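Working Beside the New Assembly Bench: Tips for Workshop Staff

Selimano Workshop Services, Staff Guidance. Revised Friday, April 7, 2023

The introduction of the Stetik bench alters the daily routine of every colleague who previously fitted small parts by hand. The following tips are intended for bench staff, setters and shift leads at the Flodia site. They supplement the safety rules posted at the entrance to the workshop, which continue to apply in full.

Before the shift

Read the handover sheet before approaching the bench. If the previous shift has left a note against a part number, check that part first.

Tie back long hair and remove lanyards, bracelets and loose gloves. Sleeves should be buttoned at the wrist.

Keep drinks and personal telephones in the lockers.
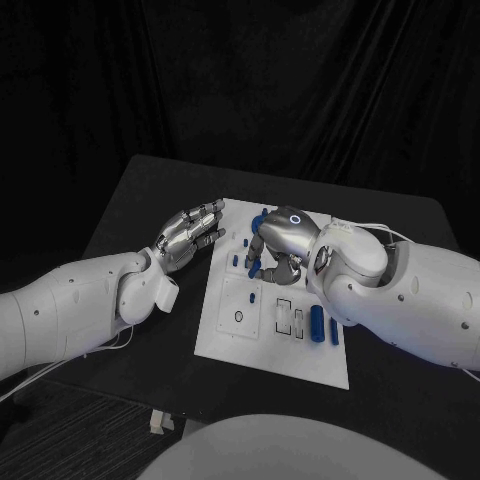
Laying out the work remains a task for a person, and it deserves the same care as it received when the fitting was done by hand. Staff should set the board square to the bench and check that it lies flat. Parts still to be fitted may be left at the side of the board, as with the two blue cylinders near its right edge, provided that they do not cover an outline or a slot. A dark, matt work surface is preferred, as pale boards and coloured parts are easily picked out against it. Wipe the surface with a dry cloth at the start of each shift. Spray polish must not be used, as it leaves a shine and makes light parts slide.

Sorting and storing parts

Pegs and cylinders of similar width are the most common cause of a stopped run. Store them in separate lidded tubs and write the size on the tub as well as on the lid. Lids are easily exchanged by mistake.

Tubs hold up to 300 small pegs. They should not be filled above the line, and a part-used tub should never be topped up from a different delivery.

A peg that has been dropped on the floor should be placed in the red tray for inspection. It should not be returned to the tub, even where no damage can be seen.

How duties have changed

Repeated fitting by hand has been reduced from a full shift to short periods, and most bench staff now divide their time between layout, checking and clearing stoppages. No post has been removed at Flodia as a result of the change. Pay grades were reviewed in January, and colleagues who have completed the 21 hours of setter training have moved to the higher grade.

Staff are asked to change duties at least twice in each shift. Checking is tiring to the eyes, and errors rise when it is carried out for too long without a break.

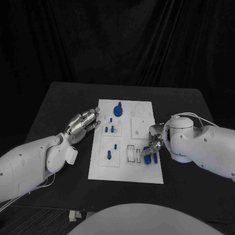 Darmawan Chin has replied to an earlier version of this guidance that the change of duties is welcome, his wrists having given him less trouble since the winter, but that the checking stool is too low and that newer colleagues no longer learn the feel of a good fit. He asks that everyone should fit at least one full board by hand each week. Both points have been accepted. Adjustable stools have been ordered from Chauvin, and a weekly hand-fitting session will be entered on the rota.

Clearing a stoppage

Press the stop button and wait for the lamp to turn amber before reaching over the bench. Lift a jammed part straight up with the plastic tweezers. Do not twist it, as this widens the slot.

Check the cables for snags before restarting. Any cable that appears worn should be reported to the shift lead and must not be taped.

Record the stoppage in the bench book, giving the time, the part and the action taken. Short entries are sufficient.
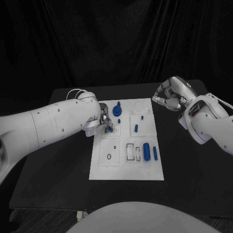

Small blue part held over its slot, with the second hand clear of the board.

End of the shift

Return all unused parts to their tubs, sweep beneath the bench and sign the bench book. Questions about this guidance should be put to the shift lead or left in the suggestions box outside the canteen.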